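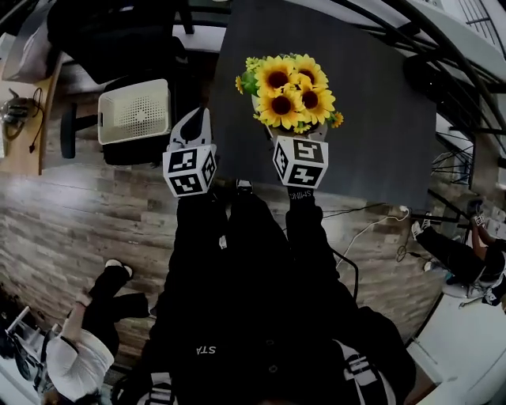
Kaan Ersoy wrote in to ask why his arms get tired when he holds them out in front of him, even if he isn't lifting anything heavy.

Your arms are heavy all by themselves. Gravity pulls them down all the time. When they hang at your sides, your shoulders don't have much work to do. When you reach forward, the muscles in your shoulders have to keep pulling to stop your arms from dropping.

Muscles can only pull. They can't push. That is why many of them work in pairs. The biceps, on the front of your upper arm, bends your elbow. The triceps, on the back, straightens it again. Many of the muscles that move your fingers are in your forearm, joined to the finger bones by long cords called tendons.

Working muscles need oxygen, and blood brings it to them. A muscle that stays tight squeezes its own blood vessels, so less blood may get through. After a while the muscle feels weak or starts to burn. It might even shake.

Try it yourself

Hold both arms straight out and slowly count to 47. Stop sooner if it hurts. Now rest, shake out your hands and try again with your elbows bent and close to your body — it should feel easier.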